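Bekeck Hand Gripper Kit: Frequently Asked Questions
Setup, use, returns and support for the handheld recording kit

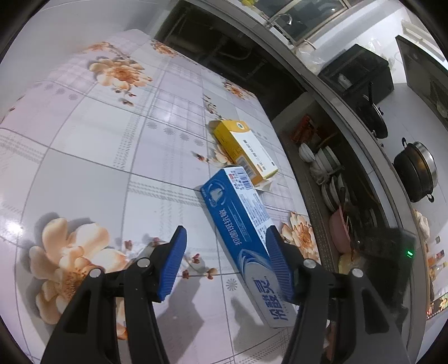
What comes in the kit

What is in the box?
One Bekeck gripper with a pair of blue ridged finger pads already fitted, a camera mount, a USB cable, a hex key, a spare pair of pads and a printed setup card. The camera is sold separately unless you order the Full Kit.

Do I need a robot to use it?
No. You hold the gripper and do the task by hand while the camera records. The recordings can be used later to train a robot arm. Many customers don't own an arm when they start.

Which robot arms does it match?
The same finger pads fit the Fulon arm adapter, so the arm can touch objects the way your hand tool did. Adapters for other arms are listed on the parts page. If yours isn't there, send us the flange drawing before ordering.

Using the gripper

What sort of things can it pick up?
Cartons, tubes, cups, folded cloth, cutlery and most packaged goods found in a kitchen or bathroom. A toothpaste box or a medicine box is a good first object. The weight limit is 500 grams. Very thin items lying flat, such as a single sheet of paper, are hard to lift and we don't recommend starting with them.

Does the table surface matter?
Any stable surface will do. Patterned tablecloths are fine, and recordings on them are useful if the robot will end up working in real homes. Glossy surfaces can throw back glare from a window or ceiling light. If you get glare, move the lamp or turn the table before you change the camera settings.

Should I clear the room before recording?
Clear enough space to move your arm safely. The rest can stay as it is. A wide lens will pick up counters, shelves and anything on the walls, so put away mail, family photos and anything else you wouldn't want in your files.

Do both fingers have to touch the object at the same time?
No. It is normal for one pad to meet the side of a box first. Close slowly and let the second pad come in. If the box keeps turning, open up, center the gripper over it and try again.

How long should one recording be?
Most household tasks take under a minute. Start with the gripper open and away from the object, and end the same way. Long recordings with several tasks in them can be split in the Jercombe software.

Can left-handed people use it?
Yes. The handle is the same on both sides. The trigger spring can be set to light or firm with the hex key.

Care and parts

How do I clean the pads?
Wipe them with a damp cloth and let them air dry. Use a soft brush for the ridges. Don't use alcohol or kitchen degreaser, which will harden the pads.

When should I replace the pads?
When the ridges look flat or boxes begin to slip. Replacement pads cost $16 a pair. Change both sides together.

The fingers feel loose. What should I do?
Check the pivot bolts where the arms meet the finger mounts. Tighten each one until the finger moves freely with no side play. If a finger still wobbles, contact support and ask for a bolt set.

Ordering and returns

How much is the kit?
The gripper kit is $205. The Full Kit price depends on which camera you choose and is shown at checkout. Shipping is added by zip code.

Is there a warranty?
2 years on the arms, bolts and trigger. Pads are a wear item and are not covered.

Can I return it?
Yes, within 30 days, with all parts. Used pads can't be refunded.

Do you ship outside the United States?
We ship to Canada. Orders from Europe are handled by Hägglund, who keep the kit and spare pads in stock.

Is a new version coming?
A longer camera mount goes on sale in September. It fits all current kits. There are no changes planned to the gripper itself.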